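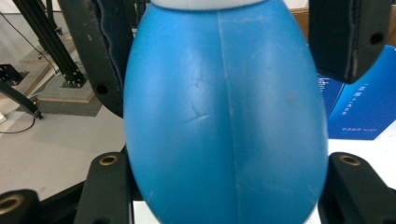

Kerubo Rotich acha que pera de borracha azul se guarda em gaveta fechada, e ponto, senão a poeira gruda. Eu discordo um pouco (já perdi três em gaveta!), mas na bancada da Lallgate acabei cedendo, e a regra entrou no protocolo descrito na seção anterior. Com as superfícies brancas fui mais teimosa: registrei as manchas antes de qualquer limpeza, 40 registros ao todo, e adorei fazer isso.

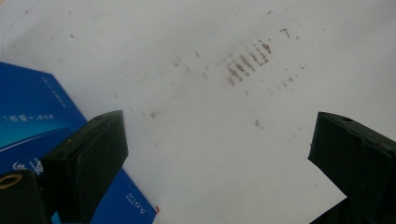 Figura 2. Manchas acastanhadas em superfície branca, com caixa azul à esquerda.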